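Der tiefe Block und warum ich ihm trotzdem zuschaue

9. Juli 2025

Seit sechs Jahren schaue ich Prelau beim Fußball zu, Kreisliga, Nebenplatz, Eintritt zwei Euro. In der vergangenen Saison hat die Mannschaft fast nur noch aus einem tiefen 5-4-1 gespielt, und am Spielfeldrand wurde darüber mehr geschimpft als über das Wetter. Ich habe mir vorgenommen, in der Sommerpause aufzuschreiben, was ich daran interessant finde.

Angefangen hat es mit dem Auswärtsspiel bei Boros im Herbst. Bis dahin stand Prelau in einem 4-3-3, die Außenverteidiger gingen hoch mit, und nach Ballverlusten war die halbe Seite offen. Boros hat das in der ersten Halbzeit dreimal ausgenutzt, immer mit demselben langen Ball hinter unseren linken Verteidiger. Nach der Pause zog sich einer aus dem Mittelfeld in die letzte Reihe zurück, die Flügel rückten ein, und es fiel kein Gegentor mehr. Verloren haben wir trotzdem.

Danach blieb es dabei. Fünf hinten, vier davor, vorne ein einziger Stürmer, der in den meisten Spielen vor allem gelaufen ist. Die Abstände zwischen den beiden Reihen waren am Anfang zu groß. Gegner mit einem guten Zehner kamen dort leicht zum Abschluss. Erst im Frühjahr stand die Viererkette im Mittelfeld eng genug, dass Pässe durchs Zentrum regelmäßig abgefangen wurden.

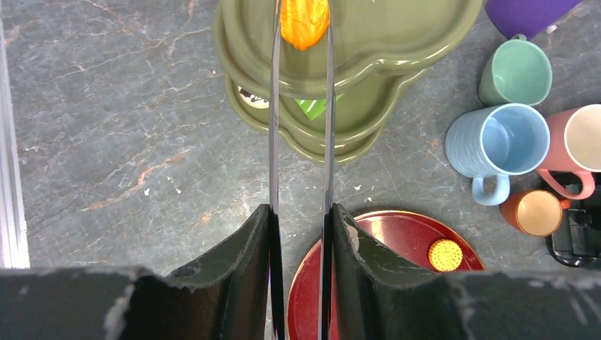
Ein Leser namens Skenamell schreibt dazu, das sei alles schön und gut, aber wer in 26 Spielen kaum einmal über die Mittellinie komme, brauche sich über leere Ränge nicht zu wundern. Er habe früher ein 4-4-2 gesehen, das genauso sicher stand und nach vorne wenigstens zwei Anspielstationen hatte.

Mit den Anspielstationen hat er recht. Ein einzelner Stürmer kann den Ball festmachen, aber dann muss jemand nachrücken, und bei Prelau kam zu oft keiner. Ich habe beim Heimspiel gegen Zunetti einmal darauf geachtet: Der Ball wurde vorne gehalten, der nächste eigene Spieler war noch in der eigenen Hälfte, und am Ende gab es Einwurf für den Gegner. Das wiederholte sich bis zur 58. Minute. Dann fing der rechte Flügelverteidiger an, schon beim Klärungsball loszulaufen, und plötzlich gab es eine Flanke, eine Ecke und nach der Ecke das 1:0.

Das Tor war kein Zufall. Die Ecke ging kurz, der Ball kam flach an die Strafraumkante zurück, und dort stand einer frei. So eine Variante muss man trainieren, und man sah, dass sie trainiert war. Bei den Einwürfen habe ich solche Mühe leider nie erkannt.

Ich glaube auch nicht, dass die Formation selbst das Problem ist. Eine Fünferkette kann ziemlich offensiv sein, wenn die beiden Äußeren früh kommen. In Prelau kamen sie spät, weil sie hinten gebraucht wurden - und hinten wurden sie gebraucht, weil der Ball vorne so schnell wieder weg war.
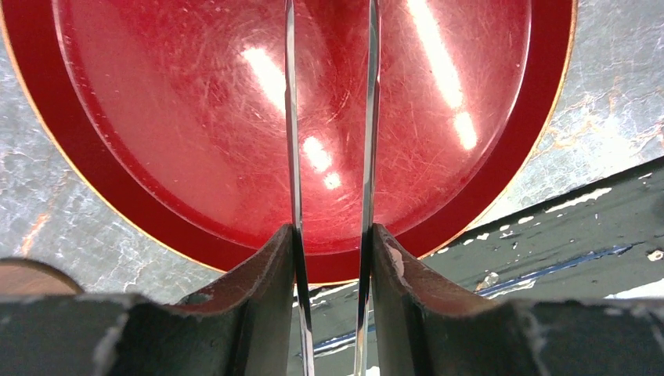 Was ich mir für die neue Saison wünsche

Ende August geht es wieder los. Ein zweiter Mann in der Spitze wäre mir lieb, wenigstens zu Hause. Dafür könnte man im Mittelfeld auf drei gehen und die Flügelverteidiger höher stellen. Gegen Boros würde ich das nicht riskieren, gegen Zunetti schon.

Außerdem hoffe ich, dass der Torwart die Abstöße öfter kurz spielt. Der Platz ist nach der Sanierung eben genug dafür. Beim ersten Test lag der Ball nach fast jedem Abstoß beim Gegner - da kann man auch gleich einen der drei Innenverteidiger anspielen und sehen, was passiert.

Zum zweiten Test fahre ich mit dem Rad, falls es trocken bleibt. Den Spielbericht stelle ich am Abend danach hier ein.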